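Kavent renewed for second season, with Widmer back as showrunner

The mystery drama Kavent will return for season 2, the production company Imhof confirmed in August. Filming starts early next year in Vindton, the lakeside town that stands in for the show's fictional Traduvthorpe.

Brigitta Widmer stays on as showrunner and will write the first and last episodes. Annelies Lehner and Hnat Bilyk have both signed new contracts. Lehner plays Sister Maren, the nun who was last seen walking out of the flooded archive with the missing parish register. Bilyk's character, the ferry pilot Joss, was shot in the closing minutes of the finale, and the company would not say whether he appears in the present day or only in flashbacks.

Norbert Simon, who directed the first three episodes, is leaving for a film project. Domenica Plattner takes over as lead director. She made the season's sixth hour, "Low Water," the one told almost entirely from inside the ferry office.

Widmer said the new season picks up the morning after the finale and stays in Traduvthorpe. The mayor's storyline is finished, she said, and the question of who set the boathouse fire will be answered by the third episode. A planned storyline set in the capital was dropped during the writing.

The town council in Vindton has approved road closures near the harbor for the shoot. Imhof is looking for 400 local extras, most of them for a funeral procession and a market day. People who worked on the first season do not need to apply again. Everyone else can sign up at the town library, where the desk for extras opens at 10 a.m.

The first season remains available to stream. No release date has been set for the second, and the number of episodes has not been announced.

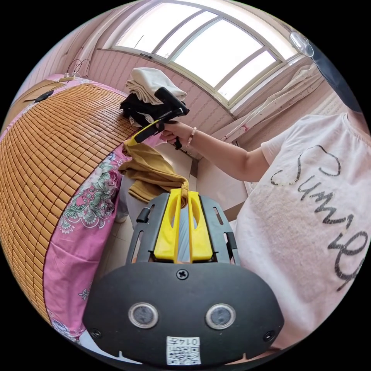

Domenica Plattner: I'm glad the capital story is gone. Joss and Sister Maren have hardly had a full conversation yet, and I would like to shoot one before we take anybody out of that town.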